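Home Talks Archive Contact

October
Adjoa Amissah

Delegating Without Hovering: speaker notes

Start slow, let the latecomers find chairs. Thank Hubert Kofler for the intro, whatever he says.

Opening story. My first team at Nollen had 11 people and I rewrote every one of their reports. Pause. I thought this was called support. They had another word for it, which I learned at my leaving party.

Show of hands: who has handed over a task and then done it anyway, at night? Keep mine up.

1. What you hand over

Give away the decision along with the chore. If Tahsin books the venue but I pick the venue, Tahsin is my phone. Read out the email chain from the Irov launch, 16 messages on the color of a folder. Skip messages 4 to 9, they're all me.

Ask what they'd keep for themselves and why. Someone will say "the budget." Let them talk. It's usually the seating plan.
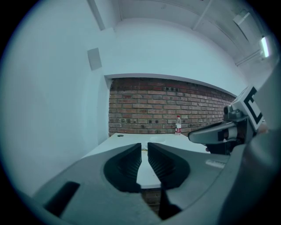
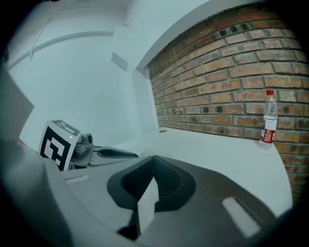 2. When you check in

Agree on the dates up front and write them down. Dropping by a desk to "see how it's going" counts as a check-in, even with a coffee in your hand. Especially with two coffees.

Clodagh Mulcahy's rule, used with her permission: if you'd be annoyed to get the message, wait until the meeting.

3. When it goes wrong

It will. Tell the Palacios one: 158 invitations, wrong month, my approval on all of them. Do the voice if the room is warm.

Fix it with the person in the room. Taking the work back is quicker and you'll be doing it until you retire.

Questions. If Pranab asks about bonuses, point at Hubert. Slides go out after lunch.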